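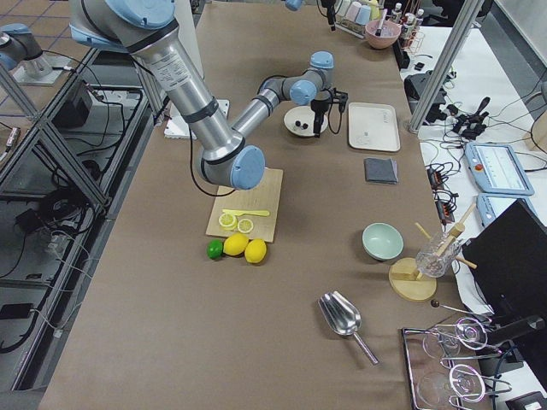
### 4.2 Scene setup and data collection

All experiments of this section were done on the Bandara table, which is a long table with two arms fixed to it. The task family is the preparation of a cold drink. We selected this family for two reasons. First, the objects are very different in size and in surface. Second, many of the steps can be done in more than one order, so a policy which only replays the average demonstration will soon stop in a state it does not know.

We collected 520 demonstrations by teleoperation in April. The operators were Kavinda Biswas and Moushumi Hettiarachchi, and both of them practiced before the recording. Each demonstration starts from a new layout. The layout is drawn by a small program, which gives the operator the approximate place of each object and a side of the table. The operator then puts the objects by hand, so the true position differs from the drawn one. We did not correct this difference, and the drawn positions are never used in training.

Each demonstration is cut into segments of 100 control steps with overlap. Segments in which the arm does not move are removed, except the ones directly before the gripper closes. In an earlier version we removed these also, and the policy then learned to close too early.

### 4.3 Why the wrist view is needed

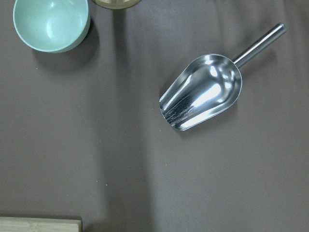
Kendura takes its grasp decision mainly from the wrist camera, and the fixed views are used for the choice of the next object. The network which predicts the grasp point is small, and it receives no depth. Polished metal was the most difficult material for it. The scoop has a slim round handle with one long highlight along it, and inside the bowl there is a second, much larger highlight. Our first grasp network often selected this large highlight as its target, although the bowl is a bad place for the fingers. Random brightness changes in training did not help. What helped was to add an orientation output, that is, the network must predict the direction of the handle together with the grasp point. A highlight alone does not give this direction, and the wrong selections became rare in our validation set.

For the orientation output we labeled 2000 wrist images by hand. The label is a line with two ends, where the first end is always the end to be grasped. For round objects the label is left empty and the loss of this output is not computed. Both annotators labeled a shared subset, and in the cases of disagreement we kept the label of the annotator who had not operated the robot in that demonstration.

### 4.4 Overview state and object selection

Between two skills the arm moves back so that the fixed camera has a free view of the table. We call this the overview state. In the overview state the selection network gives one score to each detected object, and the object with the highest score is passed to the grasp network.
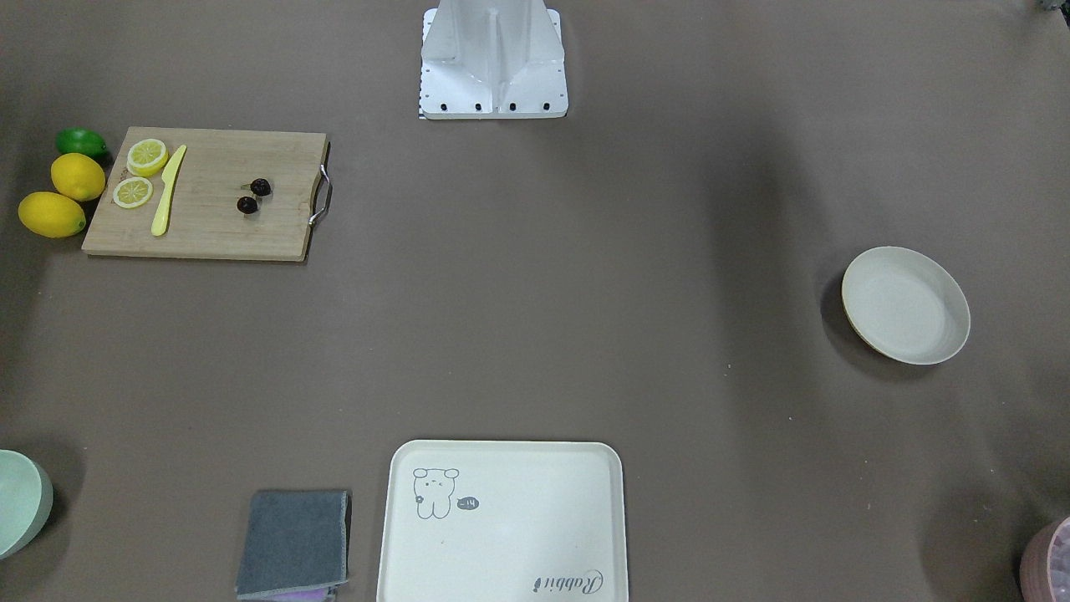

*Figure 3. A view of the table with both arms out of view. The middle is free, and the objects are spread toward the edges. The green bowl at the lower left and the pink container at the lower right are only partly inside the image.*

The objects which are only partly visible, as in Figure 3, are a weak point of the overview state. The detector gives them a lower confidence, and therefore the selection network tends to leave them for later even when the task needs them now. We tested a simple change, in which the last full detection of each object is kept in a memory until a new one replaces it. The memory is cleared if the gripper has closed near the stored position. All results below are with this memory.

### 4.5 Results

We compare Kendura with Pesetti, a policy of our group at Hidico which uses the same fixed views but has no wrist camera. Both were trained on the same demonstrations. Each method was given 100 trials with unseen layouts. A trial is counted as a success only if all steps are finished without help from the operator.
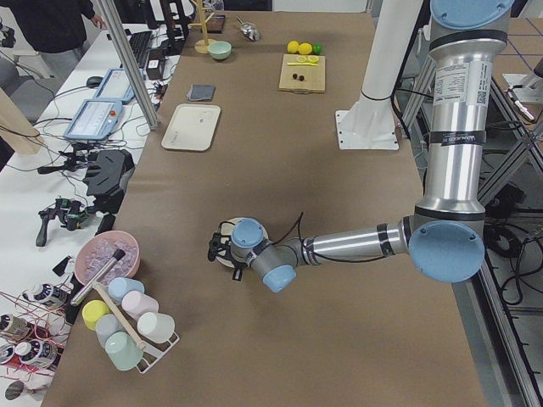 *Figure 4. The gripper over the round plate, with the cutting board and fruit at the far end of the table and the cup rack at the near end.*

Kendura finished 53 trials, and Pesetti finished less than a third. The difference comes mostly from the steps with thin objects, namely the scoop and the yellow knife. For placing on a wide target such as the plate in Figure 4, we found no clear difference between the two methods. This is expected, as a placing error of a finger width is still acceptable there.

The failures of Kendura are of two main types. In the first type, the grasp is correct but the object turns between the fingers during the lift. The policy has no input which measures this. In the second type, the selection network goes back and forth between two objects with almost equal scores, and the trial ends by the time limit. We tried to add a small bonus for the object selected before, and the second type became less frequent, but the arm then sometimes repeated a grasp which could not succeed. The bonus is not used in the reported numbers. The effect of its size is given in the appendix, together with the results for each step.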